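The Nilach Floor Trail is a set of printed floor tiles that turns a times tables lesson, a spelling test or a map skills session into something children do on their feet. We make it at Nukstead, and after trying it with every year group from Reception to Year 6 we're still finding new games to play on it!

Page last updated: Monday, October 4, 2021 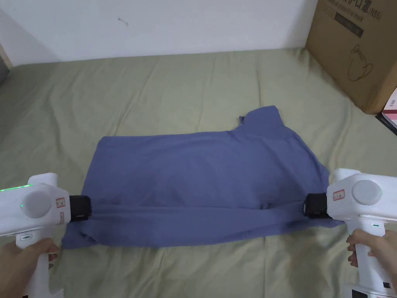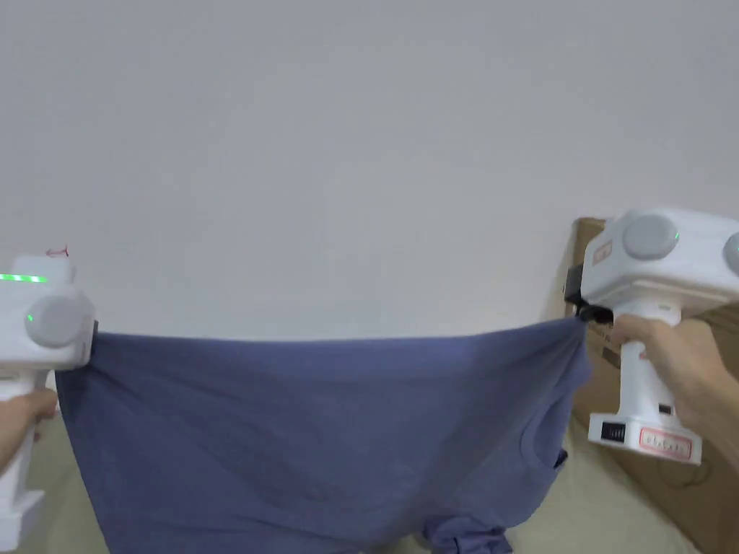 **How much room does the trail need?**

A clear strip of floor 7 metres long is plenty for the full trail. In a smaller classroom you can bend it round the tables in an L shape, or lay half of it and let two groups take turns.

## What's in the set

- 50 floor tiles, numbered on one side and blank on the other (the blank side takes dry-wipe pen)
- 70 movement cards, such as hop, lunge, balance on one leg, crab walk
- 600 question cards covering maths, English and geography, sorted by year group
- A drawstring bag for the tiles and a lidded box for the cards
- A teacher's booklet with lesson outlines

## How a lesson runs

Lay the tiles out and choose a set of question cards. A child draws one question and one movement card, works out the answer and then travels to the right tile in the way the card says. So 6 × 4 with a frog jump card means frog jumping all the way to 24, with the rest of the group checking the sum as they go. It gets noisy, and it's lovely to watch.

For spelling, flip the tiles over and write a letter on each. Children step the word out one letter at a time. Leonora Belmonte, who wrote the booklet, likes to do this with the tricky words from last week's list before handing out the new one, and her lesson outline for it (page 9) is the one we'd try first.

Geography takes a bit more setting up, but it's worth it. Write the compass points on four tiles, put them at the edges of the hall and call out routes between towns or rivers. The Willdale pack has a large blank outline map to go in the middle.

## Floors and cleaning

The tiles have a grippy backing and lie flat on carpet, vinyl or a wooden hall floor. Sweep a dusty floor first. Shoes or bare feet are both fine, but please not socks! Wipe the tiles with a damp cloth and let them dry before they go back in the bag. Dry-wipe pen left on over a holiday will need a little washing-up liquid.

## Add-on packs

**Willdale** – outline map, compass tiles and river and town cards for Years 3 to 6.

**Delaunay** – shape and colour tiles for Reception and Year 1, with picture cards for children who aren't reading yet. Good for sorting, matching and early counting.

A fractions pack is on its way in January. We've been testing the half and quarter tiles and they join on to the end of the main trail, so you won't need a second set.

Spare tiles and replacement card sets can be ordered singly. Please give the tile number when you order.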